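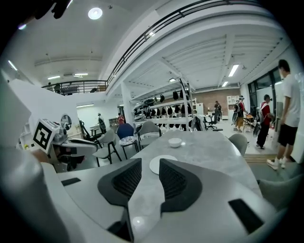
“慢餐月”又来了，我还是不太信

一月的订阅邮件里，有三封劝我吃饭要慢。第一封说每口嚼20下，第二封说放下筷子再想下一口，第三封来自一个叫 Trasska 的饮食课程，800块钱，教你怎么“与一碗粥相处”。我没有报名，不过把它的试读部分从头看到了尾，免得有人说我没看就骂。

先讲我同意的地方。吃得太快确实不舒服，这一点不用谁来教，我外婆在世时每顿饭都要说一遍。对着电脑扒完一份盒饭，事后连吃了什么都想不起来，这种日子我也过了好些年。所以有人愿意坐下来好好吃一顿，我举双手赞成。

我怀疑的是后面那一大截。试读里写，慢餐可以“重启代谢”，坚持一个月，睡眠、皮肤、脾气都会变好。重启是怎么个重启法，没写。参考资料列了满满一页，点进去，一半是课程自己的旧文章，另一半链接打不开。我给客服写信问，回信很客气，说每个人的身体都有自己的节奏。这话放在哪儿都对，算命的也这么讲。

写《餐桌通讯》的 Angharad Price 去年跟过一期类似的活动，主办方叫 Skutholm，在城外租了个院子，周四晚上到，周日走，收3000。她在信里跟我讲，第一顿饭全场禁语，吃了快两个小时，汤早凉透了。同桌一位先生中途出去接电话，回来后被带课老师请到走廊里谈了一会儿。她说饭菜其实不错，尤其是一道炖萝卜，可惜没人能开口问是怎么做的。

我读到萝卜那一段，觉得问题就在这里。我记得住的好饭，没有一顿是安静的。有人抢最后一块排骨，有人嫌咸，有人讲一件已经讲过很多次的事，大家还是笑。那样的饭自然就慢，因为嘴忙着说话。把人叫到一起又不许出声，再给这种沉默定个价钱，我想不出好在哪里。

也有读者来信替它说话。一位在医院上夜班的读者写道，她平时吃饭只有十来分钟，能有一个周末没人催，花多少钱她都觉得值。这封信我看了好几遍。她说得有道理，我也不打算劝她别去。只是她缺的是一段像样的吃饭时间，这东西本来该由排班表给她，现在变成了要她自己掏钱去买的课。卖课的人从来不提排班表，通篇都在讲“你的觉察力”，好像吃得匆忙是你修养不够。

至于那些配套的东西，我就更犹豫了。Pekel 出的慢餐计时器，到点会轻轻响一声，提醒你可以吃下一口。我借来用了两顿，第一顿还觉得新鲜，第二顿我满脑子都在等它响，面坨了也没发觉。Zalewska 的小册子倒便宜些，里面的表格要你给每一餐的“专注程度”打分。我女儿给我打了2分，理由是我一边吃一边填表。

如果你今年还是想试试，我的建议很省钱：挑一顿不赶时间的晚饭，手机放到别的屋里，叫上一个你愿意听他说话的人。菜不必多，炒个青菜，煎条鱼就行。吃完别急着收碗，坐到茶凉。要是一个月后皮肤真的变好了，请写信告诉我，我会照登。

下期接着聊读者问得最多的隔夜饭。已经有人寄来三种互相矛盾的说法，我正在一个一个查出处，目前只查到第一种，来自一张挂历。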